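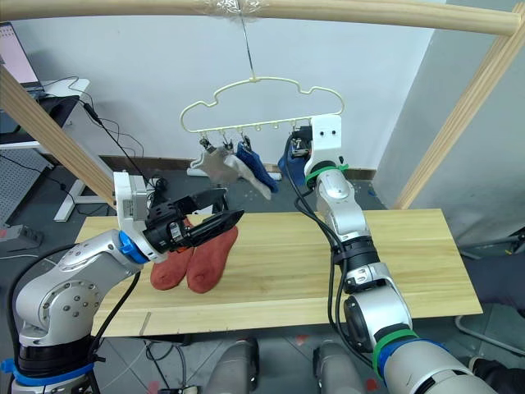 I have been putting off writing about money, partly because I was brought up to think it was rude and partly because January is when I do the sums for the year and I am never at my best in January. But I've had enough emails from people who want to set up a two-armed bench of their own, and who want to know what to put in the budget, that I really ought to sit down with a pot of tea and do it properly.

So, the arms first. Everyone starts with the arms, and I did too. I spent most of last spring with quotes from Drekton and Zillero open side by side, fretting over reach and payload, and I can tell you now that a sock weighs next to nothing and I needn't have fretted over payload at all. What I should have asked much sooner was how long the supplier takes to send a spare part, and what happens to the warranty when you bolt somebody else's gripper on the end. Do ask that one in writing, and keep the reply somewhere you can find it!

Then there are the grippers, which I had down as a single line near the bottom of the page, as if they were a sort of trimming. They are the part that touches everything. Fingers and finger pads wear, and the little screws go walkabout under the desk, and if you have one spare set between two arms you will sooner or later be working with one arm (ask me how I know). My plan this year has three spare sets in it, and I'm treating them the way I treat printer ink, as something that simply gets used up.

The line that surprised me most was the small stuff. I kept a proper list for once, every cable tie and bracket and extension lead, and it came to 93 separate purchases before the bench was fit to use. None of them was dear. The dearest was 42 pounds and I grumbled about it for a week. Put together, though, they made a hole in the budget that I had to fill by putting off a better desk. So if you are drawing up a plan, please give the small stuff a line of its own, and be generous with it. Mine is 300 pounds a quarter now and I'm not embarrassed by that in the least.

On the other side of the ledger, the things the arms practise on cost hardly anything, and I'd urge you to spend your thinking time there instead of your money. We use ordinary knitted socks and an ordinary plastic hanger with clips along the bottom bar. Buy several different kinds of sock, thick and thin, fuzzy and plain, because they all hang differently and get picked up differently. Clips are worth a bit of thought too. Some open with a light pinch and some want a good hard squeeze, and you should try them with your own fingers in the shop before you decide a robot is going to cope with them.

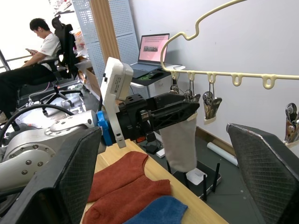
Zaid Hamdan read a draft of all this and wrote back that I'd left out the biggest cost, which is the hours. You've priced every bracket, he said, and not one afternoon. Put down what a person's time is worth for setting up, for putting the socks back, for chasing the supplier, and then see whether the cheaper arm is still the cheaper arm.

He's right, and it stung a bit. I went back through my diary over supper and found 79 hours in the first stretch that had gone on nothing but setting up and sorting out, and I hadn't put a penny against any of them. Had I done so, the Zillero quote, which included two days of someone coming out to help, would have looked a good deal kinder than it did at the time. I still don't think I chose wrongly, but I chose without knowing what I was choosing between, and I'd like you to do better than that.

So the new plan has a column for hours next to the column for pounds, and I've started filling it in as I go, in pencil, on the back of the order sheet. The other change is that I'm holding back any second bench until the summer. I had it pencilled in for much sooner, but two benches means double the spares and double the fiddling, and I would sooner have one that is looked after properly.

Next time I'll go through the question of buying second-hand, which several of you have asked about, and on which I have strong feelings and one rather sorry story. If you've bought a used arm yourself, do write and tell me how you got on, and what you paid for delivery.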